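Unit 3 — Automation and the Job That Remains

Case: kitting bench, Lumanlan. Two arms share one basket. Until September the bench was staffed by packers on both shifts; the same people are now called cell attendants.

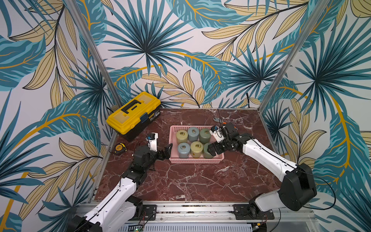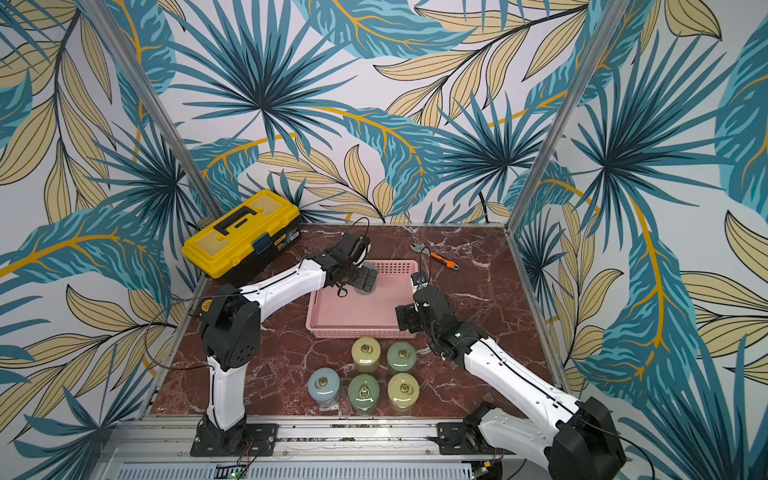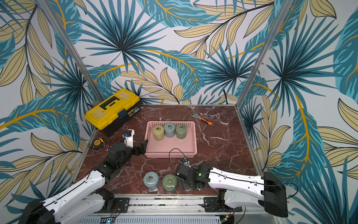 Basket at center, one arm on either side, in all three.

Telma Núñez objects that "attendant" hides the loss: a packer set the pace, an attendant waits for a stop and is blamed for it.

Points for the seminar:
Handling time falls — watching time rises. Which of the 2 is paid?
Who may halt the cell, and who signs the restart?
Pay grade after retitling: see reader, p. 464.

Written answers go to Torben Sauerland.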